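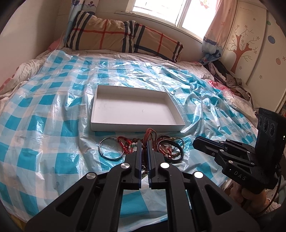 Week 5 notes: Analog sticks, drift and dead zones

Reading for this week: the controller chapter in Engebretsen, up to the section on triggers. Skip the part on serial protocols. It won't be on the final.

What the stick sends

An analog stick on a standard controller is two sensors set at right angles. One reads left and right, the other reads up and down. On most controllers made in the last couple of decades each sensor is a potentiometer. A small wiper slides along a resistive track as the stick tilts, and the voltage at the wiper tells the controller where the stick is pointing.

The game never sees the voltage. The controller turns it into a whole number, the driver passes that number on, and the engine usually scales it to a value between -1 and 1 on each axis. By the time your code reads the stick, a fair amount of handling has already been done. Keep this in mind when you debug, since the raw value and the engine value can disagree.

Center is never exactly center

A spring pulls the stick back when the player lets go. It does not return to the same spot every time. Push left and release, and it may settle slightly left of the middle. Push up and release, and it settles somewhere else. On a new controller the spread is small. As the track wears and the spring loosens, it grows.

When the resting value is far enough from zero that the game treats it as input, players call it drift. The camera creeps, or the character walks with no one touching the stick. Causes to know:

Wear on the resistive track.
Dust or debris on the track.
A weak or bent centering spring.
Bad calibration data stored in the controller.

The last one can be fixed in software. The first three can be hidden for a while by software but not repaired by it.

Dead zones

A dead zone is a range around center where the game ignores the stick. There are two common shapes.

Axial: each axis is checked separately. If the X value is under the threshold, X becomes zero, and the same for Y. It is easy to write. The side effect is that the stick snaps to the straight directions, because a small amount of Y gets thrown away while X is large. This is fine for menus and side-scrollers. It is bad for aiming.

Radial: take the length of the X and Y values together as a vector. If the length is under the threshold, both become zero. Direction is kept at every angle. Use this one for cameras and for movement in 3D.

With either shape, rescale what is left. If the threshold is 0.2 and you do not rescale, the first value the player gets out of the stick is 0.2, so slow movement is impossible. Subtract the threshold from the length, then divide by one minus the threshold. Most of the homework bugs last term came from leaving out the division.

Outer dead zone

Many sticks never reach a full 1 in every direction, and worn ones fall short more often. If running only starts at 1, some players can't run northeast. Treat anything above a set value as full tilt.

Case: Fellari

Fellari is the racing game we looked at in lab. It shipped with a fixed axial dead zone and no option to change it. The team at Ukard logged resting stick values from 3,478 play sessions after launch. In 13 percent of them the stick rested outside the dead zone at least once. Steering was pulling to one side for those players, and most of the support mail blamed the car physics.

The first patch made the dead zone larger for everyone. Players with healthy controllers then complained that steering felt slow off center. The second patch went back to a small radial zone and added a slider with a live display of the stick position. The mail dropped off after that. 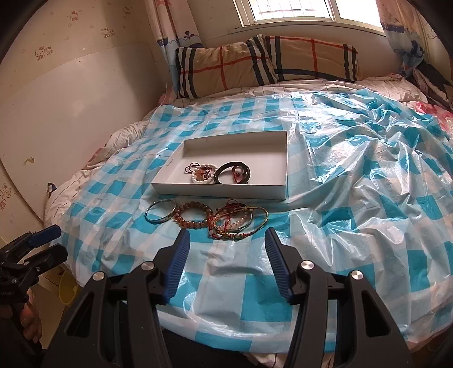 Flora Halliday asked whether the game could measure the resting value at startup and set the dead zone by itself, so that no slider would be needed. It can, and some games do. The risk is that the player may be holding the stick when the sample is taken, and then the wrong center is stored for the whole session. A safer way is to sample over time, keep only the stretches where the value hardly changes, and move the center slowly. Leave the slider in anyway.

Hall effect sticks

These read a magnet with a sensor, and no wiper rubs on a track, so that kind of wear is gone. Springs still age and calibration can still be off. You still need a dead zone, though it can be smaller.

For the lab

Open the Bruditia test project and load the recorded input file. It holds more than 3,000 samples from one worn stick. Write a radial dead zone with rescaling, add an outer threshold, and plot input length against output length. The line should leave zero smoothly, with no step in it. Turn in the plot and the function only. Do not send the whole project folder.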